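**Dark worktop shows every smear, what are people using?**

*posted by mossy_kettle*

Moved in January, kitchen came with a dark shiny stone top, sold to us as marble. Looks lovely for 4 minutes after I wipe it then the light comes round and it's all streaks. Tried washing up liquid and a sponge. Tried the spray that was under the sink (Plornis, the green bottle), worse if anything, sort of a bloom on it. Husband says vinegar. My mum says never vinegar. Who is right?

Also there's a dull ring near the hob where somebody stood a lemon or a glass of wine or who knows, before our time. Can't feel it with a fingernail. Is that a stain or is it damage? Landlord is fine about it but I'd like it gone. Don't want to spend a fortune, have 2 kids and this worktop gets everything on it – jam mostly.

---

**Dagný Lund**

Your mum is right. No vinegar, no lemon, no bathroom limescale stuff, none of it. If it is real marble the acid eats the polish and that is very likely what your ring is. Etch, not a stain. A stain is darker and sits in the stone, an etch is paler or dull and you see it best side on with a low light. So no amount of scrubbing will shift it.

For the streaks, it's nearly always too much soap. What I do:

- crumbs off with a dry cloth first
- bowl of warm water, one drop of washing up liquid, really one
- wipe, then wipe again with plain water
- dry it straight away with a flat microfibre, not a fluffy tea towel

The drying is the bit people skip. Left to dry by itself a polished dark top will mark even with clean water, worse in a hard water area. We're in Mirnard and the kettle furs up in a week so you can imagine.
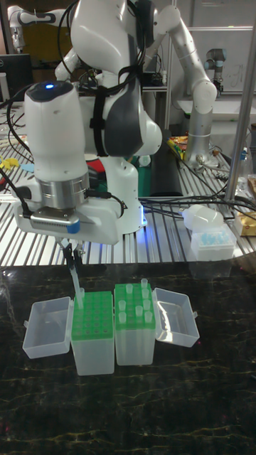 The bloom from your spray is probaly just build-up, so expect to do the two-water wipe a few times before it lifts. Took me 7 goes on my sister's island, which had years of polish on it. Hers is glossy and dark with thin gold veins, same sort of look as the surface under those two tip boxes, and the veins do help a bit as the eye goes to them and misses the smaller smears. Plain black is the worst. Do it in daylight if you can, standing at the end and looking along. Small circles are a bad idea, go in straight lines front to back.

For the ring you can get marble polishing powder, damp pad, test it behind the toaster first. On a rental I'd ask before doing it though. If it's bigger than a saucer get someone in.

Edit: forgot to say coasters. Sorry, obvious.

---

**ledesma_tiles_fan**

just use glass cleaner, been doing it over 11 years on mine no problems. mine is granite tho

---

**Rutine**

Check it's marble before anything. A lot of what gets called marble in adverts is quartz or even a laminate. Look at the cut edge by the sink, or underneath if you can get your head in the cupboard. If the pattern stops at the surface it's printed. If it is quartz then keep hot pans off it, they can scorch the resin and that's a dull ring as well!! Near the hob, so that would be my first guess tbh.

Agree with Dagný on the soap and on the drying. I keep 2 cloths, one damp one dry, on the oven door. Wash them without fabric softener, it leaves a film and you're back where you started.

Jam – warm wet cloth left on top for a bit, then wipe. Don't go at it with a knife.

---

*mossy_kettle:* thank you all, looked under by the sink and the veins go right through on the edge, so stone of some kind?? Did the plain water and dry thing tonight and it's much better already. Will ask landlord about the powder. Husband told re vinegar.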